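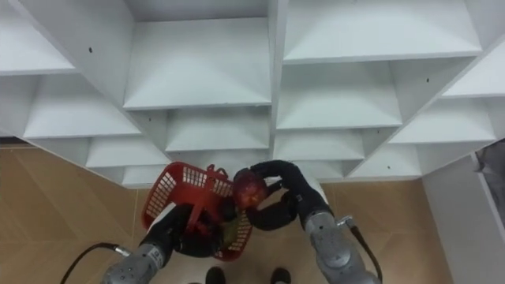 Samah Sqalli wants it known that she asked for drawers. Drawers close, she told the Medlow library board in March, and a cubby just sits there showing everyone what you put in it.

She got cubbies. The new white shelving at the Medlow lending room opens to borrowers next month, after a debate that took up 2 meetings and most of a third, which was supposed to be about parking.

The room lends out household things - cake pans, board games, a carpet steamer with a waiting list - and until now most of them lived in boxes marked "misc." The town set aside $3,000 for something better. Chih-ming Lo, who runs the desk, favored open compartments on the grounds that people return things to a place they can see.

Borrowers may keep an item for 20 days. Late fees stay at 50 cents, a sum that has so far frightened no one into bringing back the fondue set.

What goes in which square is still being argued over. Lo would like it done by subject. Donnie Lindsay has proposed going by weight, heaviest at the bottom, and has offered to bring his own bathroom scale.

Sqalli has put in a request for baskets. It will be heard after parking.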